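Desk lunches, crumbs and mug rings: quick tips

Posted by Yufang Yin, Tuesday, between two meetings

Right, quick one. Loads of you asked about eating at a desk or a white table without wrecking it. We've had white tables upstairs at Umance since September and I've made all the mistakes already.

Mug rings first. Tea is worse than coffee, don't know why. Wipe while it's fresh, damp cloth, drop of washing-up liquid. If it's dried on, bicarb and water mixed to a paste, leave it 5 minutes, wipe, rinse. Don't scrub. Don't use the green side of the sponge, you'll get dull patches and they stay dull. Ask me how I know.

Keep one cloth for the table and a different one for the mugs. Sounds fussy. Isn't.

Biscuits and cake: always a plate. Even for one biscuit. A napkin is no good, the grease goes through it, and then you put your sleeve in it.

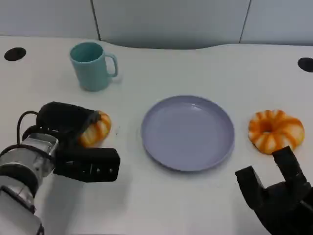 Icing is the one that catches people out. It sets hard, then someone picks at it with a fingernail and leaves a scratch. Warm wet cloth laid over the spot for 3 minutes, then it slides off. Coloured icing is worse on white, so anything like that orange and white striped ring doughnut belongs on the lilac plate and not next to it. A plate with a raised rim is best, keeps the sprinkles and flakes in when you carry it back to the sink. Flat ones are useless for this, sorry to whoever bought the flat ones.

Cable holes. Crumbs go down them, so does tea. Keep drinks a good hand's width away from the hole, and turn the handle to the side you pick up from so you're not reaching across. If your table has holes you don't use, get covers, they're cheap. To clean them out: unplug everything underneath FIRST. Then a dry paintbrush, the small sort, and a dustpan held below. No spray down there, ever.

The back edge, where table meets wall. Fluff and crumbs collect all the way along. Pull the table out if you can, if not wrap a cloth round a ruler and run it along the gap. Same trick does the seams in wall pannels, just go gently and top to bottom.

Coloured mugs. Darker insides hide tea stains so people stop washing them properly. Soda crystals, hot water, overnight, once a month or so. Not if there's a metal trim. Rinse well, then rinse again.

What not to bother with: the Stesano wipes. Left streaks on ours, needed a cloth after anyway. Plain microfibre does it.

Oh and drying. Always dry a white table after wiping, old tea towel is fine. Skip it and you get smears the minute the sun comes in.

Will do fridge shelves next time, someone remind me. Coments open til Friday.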